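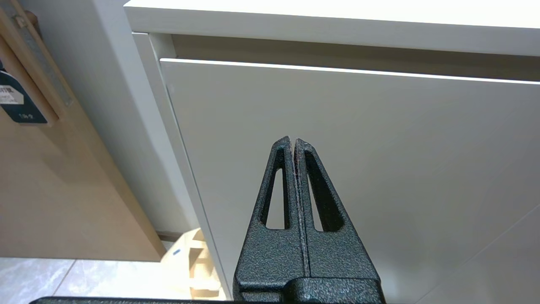 4.2 Gripper and Wrist Camera

By the editors, Orbridge Workshop Papers
January

This site uses cookies to remember your reading settings. Accept / Manage

The arm described in this section was assembled in the shared workshop at Prestthorpe and later moved to a private home for the drawer trials. The controller, named Niven, runs on a single desktop computer. The arm itself is referred to as Lumo throughout.

Figure 3. View from the wrist camera, with the two fingers closed in front of a white drawer front.

The fingers taper to blunt tips and carry a long triangular cutout on each side. The cutouts lower the weight at the end of the arm and leave part of the background visible to the camera between the edges of each finger. In Figure 3 the two openings do not look equal in width: the right one shows more of the cabinet. The tracking software therefore stores a separate mask for each finger.

White furniture proved to be a hard case. The drawer front is flat and matte, and the most useful features are the bright line along its upper edge and the narrow dark gap under the top panel. Niven fits a line to the gap first and uses the bright edge as a check. When the two disagree by more than 6 pixels, the arm stops and takes a new view.

We ran 200 approaches in the home, of which 100 used the separate masks. Each group was divided into 5 blocks, and the fingers were wiped between blocks - a step left out of the earlier workshop runs.

Reader comments (3)

benchtop_m: Did you try a single mask with a wider margin? It worked on my arm, but my drawers are dark.

Orbridge reply: Yes, in the workshop only. The margin hid the gap at close range.

k_rowan: Please post the finger files when they are ready.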